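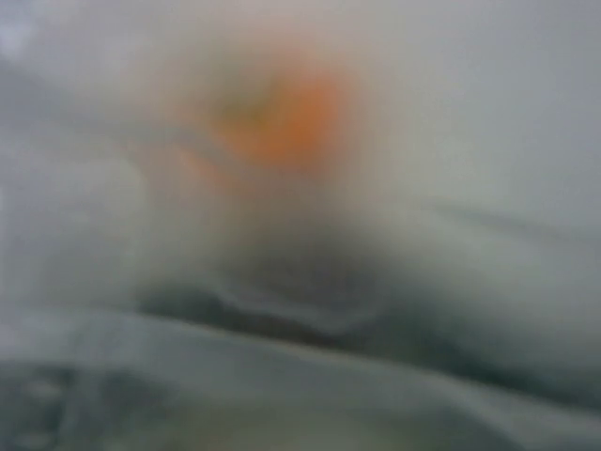
Unit 4: Folding and Storing Soft Goods
Household Textiles, Rutthorpe Adult Learning
Instructor: Manju Rana
Handout for the session and for practice at home

Bring to class: two hand towels, one T-shirt, one fleece or thin blanket, and one item you have trouble folding at home. Fitted sheets are fine. We have tables for everyone but only a few spare towels.

1. Terms used in this unit

Bunch: fabric gathered with no set direction. It takes up the most space and holds creases where the layers press on each other.

Fold line: the line where one layer turns over another. A soft fold line can be smoothed out by hand. A hard one has been pressed, either by an iron or by weight in a stack.

Lobe: the rounded bulge that forms when thick fabric is pushed together. Fleece and terry make large lobes. Thin cotton makes sharp little ones.

Face and back: the side meant to be seen, and the other side. On plain gray jersey they can look alike. Check the hem - the turned edge is on the back.

2. Starting from a pile

Most people begin by pulling at the item on top. Try this order first.

Lift the whole pile and set it down again on a clear part of the table. Find an edge, then follow it with your fingers to a corner. Hold that corner and find the next one along the same edge. Shake once, away from your neighbor, and lay the piece flat.

Small items such as socks and washcloths come out of the pile before you start on anything large. They get caught inside folds and are easy to miss when they are near the same color.

3. Flattening

Work from the center out with the flat of your hand. Long diagonal creases usually mean the piece is lying crooked, so pressing harder won't remove them. Pick up the nearest corner, pull it square, and put it down again.

Slippery fabrics (satin, lining, some sports fabrics) slide on a bare table. Put a towel underneath.

4. The three-part fold

Lay the item face down. Turn the left third to the middle. Turn the right third over it. Fold in half from the bottom, then in half again if the shelf is shallow. The finished edge faces the front of the shelf.

For a blanket, fold in half lengthwise before you start. For a T-shirt, turn the sleeves back before the second turn.

5. Storage

Stack heavy pieces at the bottom. Knits go flat or rolled, never on a thin hanger. Leave room for a hand above each stack. Anything put away for the season should be washed first and fully dry - we will come back to this in October with the unit on wool.

Ferenc Kerekes has set up the shelves in the back room with the Skirnel bins, and each group will fill one. Label the short side.

6. Practice before next class

Fold the same towel five times and compare the first and last.
Take one drawer at home, empty it, and refold everything in it. Note what you did not put back.
Read the Kovács chapter on fibers in the course packet, up to the table of washing temperatures.

Questions can go in the box by the door or be asked at the start of class.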